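Pipettes and bench kit – FAQ

Do I have to book?
No. Bench 4 is first come. Just sign the sheet.

Where does the pipette go when I'm done?
Back on the stand. Hanging, never flat on the bench. Tip off first please – ejected into the bin, not left on for the next person.

Can I keep a half used tip box?
Yes, lid shut. Dont mix sizes in one box.

How often are they checked?
Every 12 weeks. Last round was November. If yours feels stiff or drips, tag it and tell Ghizlane.

How much liquid in the beaker?
Just enough to dip the tip. Pour a little, top up if you need to. Never pour leftovers back in the bottle, even if it looks clean. 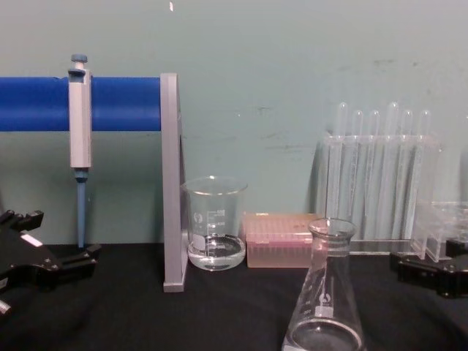 Answers by Yoon-hee Wi, Saxena Teaching Lab

Beaker and tip box sit side by side, next to the stand. Same order every time so you're not reaching accross things.

Who do I ask for more tips?
Store cupboard, room 119. Open till 4. Write down what you take.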